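Informe de avance, segundo periodo
Proyecto Losine - manipulación bimanual de prendas
26 de abril de 2021

El periodo se ha dedicado a comparar dos políticas de plegado entrenadas por imitación. La primera, Skodano, predice la acción completa de ambos brazos en un solo vector; la segunda, Ackroyd, separa la fase de extensión de la fase de plegado y conmuta entre ellas según el contorno estimado de la prenda. 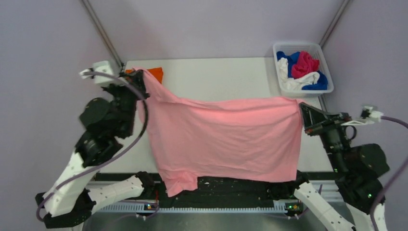
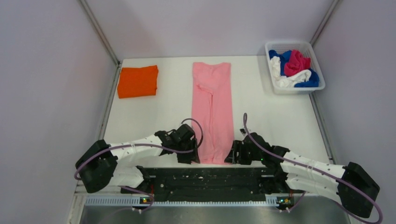
Camiseta rosa en la celda de trabajo: sostenida por ambas pinzas y extendida a lo largo sobre la mesa.

Sandra Pearce objeta, tras leer el borrador, que la comparación favorece a Ackroyd porque el conmutador se ajustó con prendas del mismo tejido que las de evaluación, y pide que se repita con tejidos no vistos antes de dar el resultado por válido. La objeción se acepta. El ensayo adicional queda incorporado al plan y los datos siguientes deben leerse como provisionales.

Conjunto de entrenamiento: 138 demostraciones teleoperadas, todas con prendas de punto. Se descartaron nueve por pérdida de sincronía entre los brazos.

Evaluación: en la serie corta, Ackroyd completó ocho de nueve plegados y Skodano, dos. Los fallos de Skodano se concentran en el segundo agarre - la pinza cierra por encima del borde y no toma tela. El fallo de Ackroyd fue una conmutación prematura, con la manga aún doblada bajo el cuerpo de la prenda.

Desviaciones: la integración del estimador de contorno de Flisari consumió más horas de las previstas. No se solicita ampliación de presupuesto.

Próximo periodo: repetición con tejidos no vistos, ajuste del umbral de conmutación y entrega del conjunto de datos anotado en diciembre.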